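3. Collecting the demonstrations

3.1 Task and workspace

The learning system described in section 2 needs examples of a person carrying out the task through the robot. Each example is a complete recording of one attempt, with the camera images, the joint positions of the arm and the opening of the gripper stored against the same clock. We call one such recording an episode. The task is to pick up a flat disc lying on a table and put it down at a goal position. We chose a flat object on purpose. A block can be gripped from almost any side, but a disc on a hard surface leaves the fingers very little to close on, and the approach angle decides most of the result.

The recording was done in the teaching laboratory on a white table. Walid Najjar and Carola Brandes drove the arm. Chi-keung Leung wrote the recording software, which is named Cilik in the project files, and Britta Wiegand checked and labelled the episodes. Our supervisor, Waltraud Ehlers, reviewed the recording plan before we started and asked for the start positions of the disc to be fixed in advance. The first version of the plan left them to the operator, and in the trial recordings both operators tended to place the disc where it was easiest to reach.

3.2 Recording procedure

An episode starts with the arm in its rest pose and the disc at a start position taken from the list. The operator presses the foot switch, waits for the tone, carries out the task and presses the switch again when the gripper has let go of the disc and moved clear. If the disc is dropped on the way, the operator may try again within the same episode, up to 2 times. After that the episode is stopped and marked as failed. Failed episodes were kept in a separate folder and not used for training.

Each operator worked in blocks of 40 episodes with a break between blocks. The list of start positions was shuffled for each block. Other objects were left on the table in many of the blocks, so that the system would have to find the disc and could not rely on it being the only thing on a white surface. The background was not screened off either. Its contents changed from one session to the next, and the session notes record only the larger changes.

The wrist camera moves with the gripper and always sees the fingers. This makes it the most useful view for the last few centimetres of the approach, where the fixed camera loses the disc behind the arm. It also means that a good part of every image is taken up by the gripper itself and carries little information about the task. We considered cropping this region and decided against it, as the position of the fingertips relative to the rim of the disc can only be read if both are in the image.
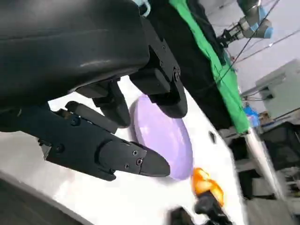
Figure 4. Wrist camera view with the fingers at the lavender disc. The tip of the lower finger is close to the rim.

Motion blur was the main fault in the wrist images. It comes from the arm being moved too quickly for the exposure time, and it affects the table surface and the smaller objects more than the fingers, which do not move relative to the camera except when opening and closing. We shortened the exposure time after the first block and turned on the ceiling lights to make up for the loss of brightness. Blur was reduced but did not go away. Images with slight blur were kept, on the grounds that the trained system will produce the same kind of image when it moves the arm itself.

3.3 Checking and labelling

All episodes were played back at double speed and given one of three labels: usable, failed or unclear. An episode was labelled usable if the disc ended within the goal area and the recording had no gaps. The label unclear was used mostly where the fingers pushed the disc along the table before gripping it. Such episodes reach the goal, but we did not want the system to learn the push as part of the task. Leung and Wiegand went through the unclear episodes together and moved each one to one of the other two labels.

After checking, 154 episodes were labelled usable. The fixed camera had dropped images in several of the early ones, and these were repaired by repeating the previous image where the gap was a single image long. Longer gaps led to the episode being labelled failed. The wrist camera had no gaps.

3.4 Differences between operators

The two operators solved the task in different ways. Najjar lowered the gripper almost straight down and closed it across the rim. Brandes came in at a flatter angle, with one finger low against the table, and tilted the disc slightly before lifting. Both methods give usable episodes, but a system trained on the mixture may average them and arrive at an angle that neither operator used. For this reason the operator is stored with every episode, and section 4 reports results for the full set and for each operator's episodes alone.

3.5 Limitations

The goal area was the same in all episodes, so the data say nothing about placing the disc elsewhere. The lighting was changed once, between the first and second blocks, and the two conditions are not balanced. Only a single disc was used. Whether the trained system copes with a disc of another colour or thickness was left for the second half of the project, together with the comparison against the Pavo baseline.

The foot switch also adds a short still period at the start and end of each episode. Cilik trims these periods automatically by looking for the first and last change in joint position. The threshold is set in the configuration file and was not altered during the recordings.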